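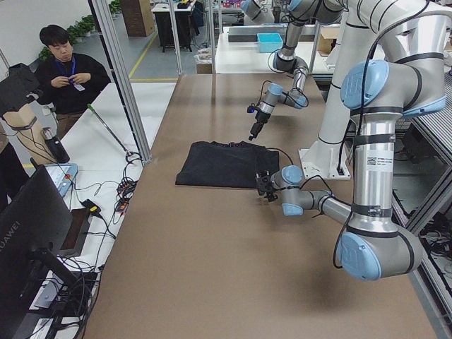

A black top, folded, on a brown table.

What to keep. The question every family gets to, usually two weeks after the funeral, usually in a bedroom with the curtains half shut. Pluder has seen a lot of those bedrooms. Small firm, two vans, clears wardrobes for the bereaved. 805 homes so far. Coats go first. Shoes next, quickly. Then the T-shirts, and everything stops.
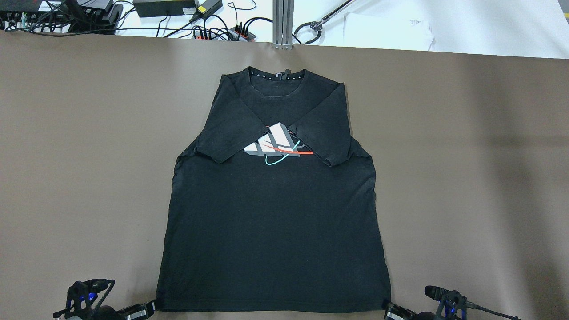 It's the everyday stuff that gets people, not the wedding suit. A gardening jumper. The holiday shirt, faded, bit of paint on the cuff. Skudico, the quilt makers in Adugna, will turn a pile of it into a blanket, almost 80 a year now, and the waiting list runs past June. Some familes send a box and then ask for it back. Fine, they say. Happens.
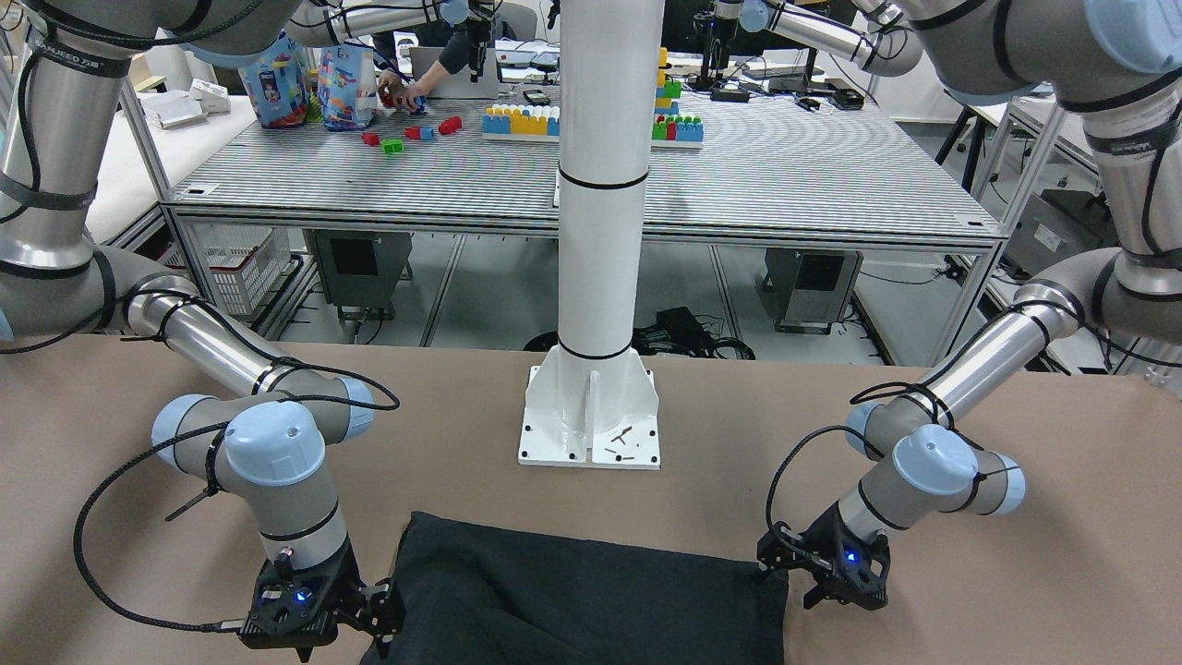
Children's things get left longest. Pekason, the parents' group, tells members not to set a date. Toy bricks, like the ones on the far workstation there, can sit out on a table for years and thats alright. Colour fades, dust settles. One mother washes hers every spring and puts them back.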